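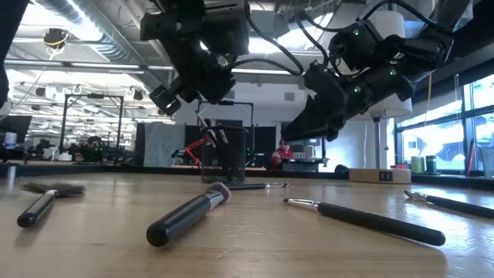

Put the brushes back in the pot

Search this site Enter keywords Go

Posted 27th May by Nestor Layug

I have owned makeup brushes for long enough to have tried most ways of keeping them. I have had the roll with the ties, the zipped case, the acrylic box with a lid and the drawer with dividers. I now keep them in a mesh pencil cup, the sort sold for biros, and I think most people should do the same.

My argument is a dull one. A brush is a tool you pick up by the handle and put down when your mind is on something else. Storage that asks you to open it, find the right slot and close it again will be used for a week. After that the brushes lie wherever they were dropped, handles pointing in every direction, and the soft end of one is against the table where somebody had toast. A cup asks for one movement. You drop the brush in, handle first, and it is away.

The case against cups is dust. I accept that. Bristles standing in the open do collect it, and if you use a brush twice a year it should live in something with a lid. But a brush used most mornings doesn't sit still long enough to matter, and it needs washing anyway. I wash mine every 10 days, which I am told is lazy by some and fussy by others.

Mesh beats glass or china here. A solid pot keeps a puddle at the bottom if you put a damp handle in it, and it hides the crumbs of old powder until you tip it up. Mesh lets the air through, and the dirt falls out where you can wipe it. The drawback is that very thin handles can poke through a coarse weave and stick there. Look for a fine one. Mine came from Stenar and has 89 written on the sticker underneath, in pence, so price is no excuse.

Handles are worth a word too. So many are black now that once they are spread over a table you have to look at the other end of each one to know what you have. A big fluffy head is easy to spot. The thin ones are harder, and I have put brow colour on my eyelids more than once. Standing up in a cup, heads at the top, they are sorted by the part that matters. If you have one with a red handle, keep it for the job you do most often.

The other rule I would argue for is a limit. Last October I bought the Otus set of 6 because it was reduced, and two of them have never touched a face. A cup tells you when you own too many, as the heads start to crush each other and the big powder brush dries with a dent in it. A drawer never tells you anything. When the cup is tight, something has to go, and it should be the one you skip over each time.

I don't think the pot has to be pretty. My sister uses a Jandutus candle jar and likes it, though she lost the tip of a liner brush to old wax. What matters is that it stands within reach of where you sit and doesn't fall over when you knock it. Put the heavy handles in first and share them round the sides.

As for laying brushes flat, I would do it only after washing, on a towel, with the heads just over the edge. Once they are dry they go back in the pot, that same day.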